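Udden opens bookings for hand-held robot training kit
Reading time: 3 min
7 shares | 4 comments

Udden, the equipment hire firm, has opened bookings for a kit that lets people record household and workshop tasks by hand, so that the recordings can be used to teach robot arms. The kit is called Trimance and goes out to customers from May 18, 2026.

It is aimed at small firms and college departments that want their own recordings but do not want to buy an arm before they have any. 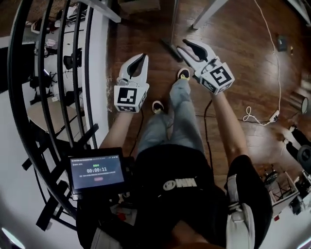
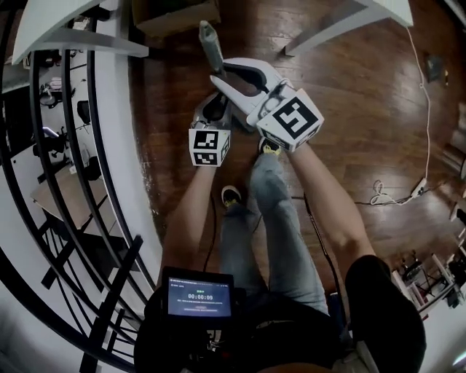 Trimance is sold as a service as well as a box of parts. Customers can hire the kit and do the recording themselves, or send Udden a list of tasks and have its own staff do the work. The wearer holds a gripper in each hand and uses them in place of fingers, picking things up and moving them as the job demands. Each gripper carries a block printed with square black-and-white markers, which the software uses to work out where the hand is and which way it is turned. A small screen worn at the front of the body shows a timer in large white figures, so the wearer can glance down and see how long a take has been going. Cables run from the grippers back towards the body, and Udden says a cordless version is being looked at for November.

The hire price is £190 a day, with a lower rate for longer bookings. That covers both grippers, the screen, the shoulder straps, a charger and the software licence. Delivery is extra. Customers who want the work done for them pay by the recording, with a smallest order of 100. Udden says short tasks such as lifting an item out of a box or putting it on a shelf are the cheapest, and anything involving liquids or cloth costs more to check.

Recordings are uploaded at the end of each session and looked over before they are handed back. Any take in which the markers were hidden for too long is thrown out, and customers on the full service are not charged for it. Those hiring the kit on its own get a report listing the failed takes and have to decide for themselves whether to record them again.

The first large customer is Groretberg, which runs packing lines for mail order shops. It has asked for 2,000 recordings of mixed items being picked up, turned over and set down. The company already has arms on one of its lines but they cope badly with anything soft or oddly shaped, and it wants to see whether recordings made by people will help. It expects to try the results on a single line before deciding on the rest.

Arancibia, a training workshop that was lent a kit ahead of the launch, gave it a mixed report. Its staff found the grippers easy to learn and said most people were comfortable with them inside a morning. They were less happy with the weight on the wrists after a long spell, and they asked for the straps to be made shorter for smaller wearers. They also found that trailing cables needed watching on stairs. Udden has since added a set of clips to the kit — these hold the slack close to the arm — and has changed the printed guide to suggest a break after every half hour.

The workshop's other complaint was about light. Strong sun through a window made the markers harder to read at certain angles and a number of takes were lost. Udden's advice is to draw the blinds where possible and to do a short test before starting a full session.

Customers keep the rights to anything they record with a hired kit. Under the full service the rights pass to the customer once the bill is paid, though Udden may keep a copy to improve its checking software unless asked not to. That request has to be made in writing when the order is placed.

Bookings are taken through the Udden website. The firm says the waiting time for a hired kit is short at present but that the full service has a queue.

Comments (4)

benchvice
£190 a day is steep for a college. Is there a term rate?

Marrowfat
We tried something similar last year and the wrists thing is real. Half an hour is plenty.

kettle_on
Would like to know how they handle left handers. The article doesn't say.

benchvice
Answering myself, there is a monthly rate but you have to ring them for it.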